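TEXTILE CARE AND HANDLING
Unit 6: Handling and Folding Knitted Garments
Course handout, February

Read before the practical session. Bring the sorting sheet from Unit 5.

6.1 Scope

This unit covers knitted cotton garments of medium to heavy weight: sweatshirts, hooded sweatshirts, sweatpants. Woven shirts were covered in Unit 4 and are not repeated. Fine knits and anything with a wool content above the limit given on the sorting sheet are left to Unit 8.

6.2 Structure of the fabric

Jersey is a weft knit. Each course of loops hangs from the course before it, and the fabric stretches more across the width than along the length. Two consequences matter for handling.

First, a jersey garment lifted by one point elongates at that point. The effect is small for a T-shirt and larger for a sweatshirt, where the body of the garment pulls on the loops nearest the hold. A garment still damp from the washer should not be lifted this way at all.

Second, the cut edges of single jersey curl: the side edges toward the back, the top and bottom edges toward the face. Hems and seams suppress the curl. A raw-edge garment has to be flattened by hand at each fold, and the fold will be less exact.

Fleece-backed jersey (most sweatshirts) has a third set of yarns brushed on the inside. It is thicker, holds air, and springs back from a fold. Allow for this in the stack height.

6.3 Terms used in this unit

Hold: any place where the fabric is gripped between two surfaces.
Span: the length of fabric between two holds.
Crest: the highest line of fabric in a draped garment.
Drop: the fabric hanging free below the crest or below the span.
Reference edge: the hem or seam from which the folds are measured.

6.4 Work surface

A smooth table with no raised joints. The garment should fit on it fully opened, sleeves included. The tables in the Groen room are long enough for adult sizes; those in the Flurnis annex are not, and the sleeves have to be folded in before the body is laid flat.

Direct sun on the table makes it harder to judge whether a dark garment is free of creases. With light gray and heather shades the opposite holds — low side light shows creases that overhead light hides, and the table may be left where it is.

6.5 Finding the reference edge

Garments come out of the basket as a heap. The usual error is to start pulling at whatever part is on top. Proceed as follows.

1. Place the heap on the table. Do not shake it.
2. Look for ribbing. Cuffs, waistband and neckband are stiffer than the body and keep their shape in the heap.
3. Take the waistband at one side seam and hold it.
4. Run the free hand along the band to the opposite side seam. Take the second hold.
5. Raise both holds together until the garment clears the table, then lower it so that the back lies down first.

If no ribbing can be found, the garment is probably inside out at the waist. Find any seam, follow it to its end, and start again from step 2.

6.6 Two-point holds

A two-point hold spreads the weight and limits stretch. The span should be close to the relaxed width of the garment. Too short a span lets the center sag and puts a diagonal crease through the body; too long a span strains the side seams.

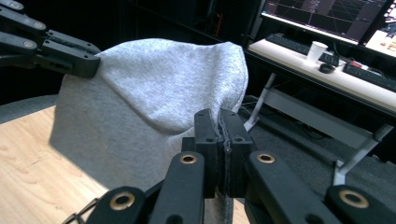
Where one hold is on a seam or hem and the other on plain fabric, the plain side gives first. Move the second hold to a seam before lifting higher. If there is no seam within reach, take a deeper hold, with more fabric between the surfaces, and keep the drop resting on the table so that the table carries part of the weight.

Bunching at a hold is acceptable during the lift. It should be smoothed out once the garment is flat and before the first fold.

6.7 Fold sequence, sweatshirt

a. Garment face down, reference edge (waistband) toward the worker.
b. Fold one side to the center back. Turn the sleeve down parallel to the side.
c. Repeat on the other side.
d. Fold the waistband up to the base of the neckband.
e. Turn over. Press once with the flat of the hand, from the center outward.

For hooded garments, lay the hood flat against the back before step b. Drawcords go inside the hood. Zippers are closed before step a.

6.8 Stacking

Fleece-backed items are stacked with the folded edges alternating left and right. The shelves at Brisadthorpe take stacks of 6; do not exceed this, as the lowest item takes a set crease. Labels from the Tovero roll go on the shelf edge and never on the garment.

6.9 Practical task

Work in groups of 2. Fold one sweatshirt and one hooded sweatshirt by the sequence above. Measure the width of each folded item at both ends and enter the figures on the sheet. A difference between the two ends usually goes back to step b.

Next unit: storage conditions and humidity.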